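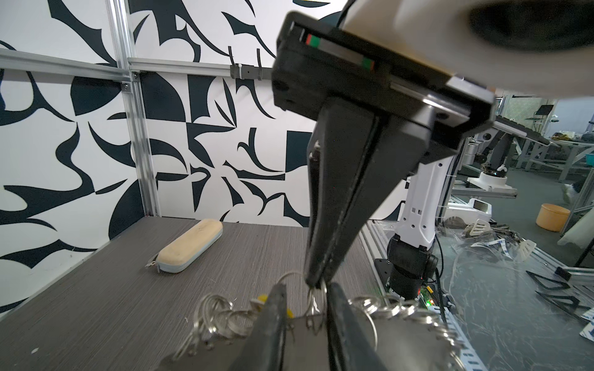

Silver split key rings in a long chain, between black gripper fingers.

How to request your file from a government office

Many offices keep records with your name on them, and in many places you have the right to read them. I did this last June with the tax office in Pratier. The steps are simple, but you need patience.

1. Find the correct office. The city and the region often keep separate files — a letter to one does not reach the other.

2. Write a short letter. Give your full name, your address and the years you want. Do not explain why you are asking. My first letter had 3 pages, and the clerk, Kyriaki Petridis, asked me kindly to send it again in one paragraph.

3. Add a copy of your identity card. Cover the numbers that the office does not need.

4. Ask about the price before they start to copy. My file had 600 sheets. I asked to read it at the counter and paid for only 40 of them.

5. Write down the day you sent the letter. I had my answer after 19 days.

If you find a mistake, ask for the correction in a separate letter and attach your proof. Keep the stamped copy.

Montserrat Goicoechea
17 February 2019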